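Gremollow produce label promises "local" food, but the rules leave room

By Khadija Zerouali

Shoppers in Gremollow will start seeing a green "Grown Near" sticker on fruit and vegetables in December. The town council says it will help people buy from farms close to home. Whether it will do that depends on what you think "near" means.

Under the rules passed last month, a grower can use the sticker if the food was "grown, packed or finished" within 80 miles of the town hall. The word doing the heavy lifting there is "packed." A crate of peppers could be trucked in from anywhere, put into bags at a warehouse in Flildale, and go on the shelf with the same sticker as peppers picked down the road.

Council member Taha Mahrous, who wrote the plan, does not see a problem. "Packing jobs are local jobs," he told the meeting. Asked whether a shopper would read the sticker that way, he said people were "smart enough to ask at the store."

Maybe so. We asked at Hinds, the largest grocery in town. The clerk at the produce counter had not heard of the program. A manager called back later and said the chain was "excited to take part," but could not say how it would decide which items qualify.

The council has signed up 17 growers and sellers so far. The list has been posted, but it does not say which of them farm and which of them only pack or resell. One of the names, Gutum, runs a cold storage building by the freight yard and grows nothing.

Then there is the matter of checking. The program has a budget of $2000 for its first year, and most of that will go to printing. There is no money set aside for inspections. Growers fill out a one-page form and sign it. Mahrous said the town would look into complaints "as they come in," though the form does not say where a complaint should be sent, and the council's website did not either as of 4 p.m.

Meriem Shawky grows cucumbers and squash on a small plot east of Flildale and has sold them in Gremollow for years. She has not applied.

"My customers know where my field is," she said. "Why would I want the same sticker as a warehouse?"
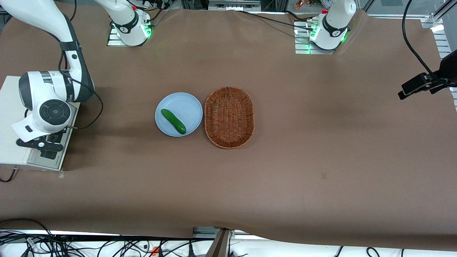 Vol. 67, No. 17 | Page 3

Cucumbers are a fair test of the idea. A cucumber does not look any different for having crossed three states, and by December very few of them are coming out of open ground in this area. Any that carry the sticker this winter will be from a heated greenhouse or from a packing line, and the shopper will have no way to tell which.

Saimi Lehtinen, the only council member to vote no, had asked for two stickers, one for food grown here and one for food packed here. The idea was dropped after Mahrous said it would confuse people.

The council plans to review the program next year. It has not said what it will measure.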